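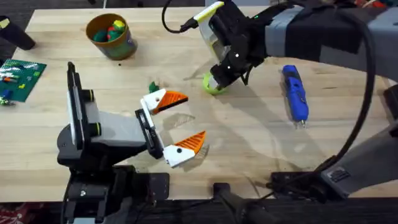
Two arms over a pale wooden table.

Mahlet Wolde had the dog treats in her left pocket and the map in her right, and by the time she reached the second gate she had mixed them up twice. Biscuit crumbs had worked their way into every fold between Dendham and the reservoir.

"Come on, then," she said to Jarton.

Jarton was lying in the one wet patch on the track. He was a brown dog of no particular kind, eleven years old, and he had been named after the village where her brother found him. He got up in stages, back end first, and followed her through.

They had walked this route most winters. Up past the sheep pens, over the shoulder of Watau Hill at 1,611 feet, down the far side to the Kokkonen farm, where there was a bus at ten past three. The vet had said shorter walks from now on. Mahlet had nodded, paid the bill and gone home to look at the map, and there was no short way over Watau Hill. 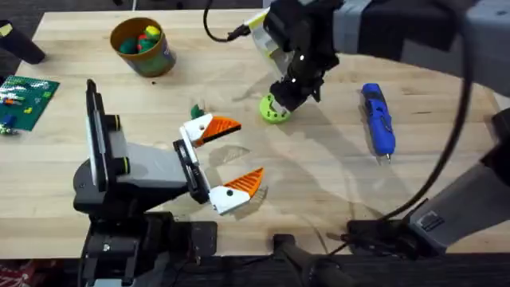 She had packed for him as she would for a child. There was a fleece coat, a folding bowl, a towel, and half a cooked sausage wrapped in foil for the top. Her own lunch was a cheese roll. At the pens she stopped and let him drink, though he only wet his nose and looked at the rucksack.

"That's for later."

He kept looking at the rucksack.

The path steepened after the wall. In other years Jarton had gone ahead here and come back for her, over and over, so that he must have climbed the hill three times to her once. Now he walked at her heel. When she slowed, he slowed, and when she stopped to do up a lace he sat on her other boot. The wind came round from the north and she put the coat on him. He stood still for it, which he had never done before.

At the big cairn she could see the last stretch, almost 1,000 feet of stony path with the summit post at the end. It wasn't much. She had pushed a bicycle up it once, for a bet. Jarton sat down beside the cairn and looked at the view with his mouth open.
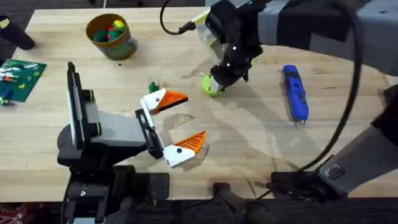 Mahlet waited a few minutes – she told herself it was for her own breath – and then she called him. He stood and wagged his tail, but he didn't come.

She took off the rucksack and sat with her back against the stones, out of the wind. He leaned on her. She unwrapped the sausage and broke it into 4 pieces, and he took each one carefully from her glove and then checked the foil. She ate the cheese roll and gave him the crust.

A man came down from the top with two young collies, both pulling.

"Not going up?" he said.

"No," said Mahlet. "We're having our lunch."

When he had gone she folded the foil, shook the crumbs out of the map and turned it round. They could be back in Dendham by two if they took it slowly. Jarton was already on his feet, facing downhill.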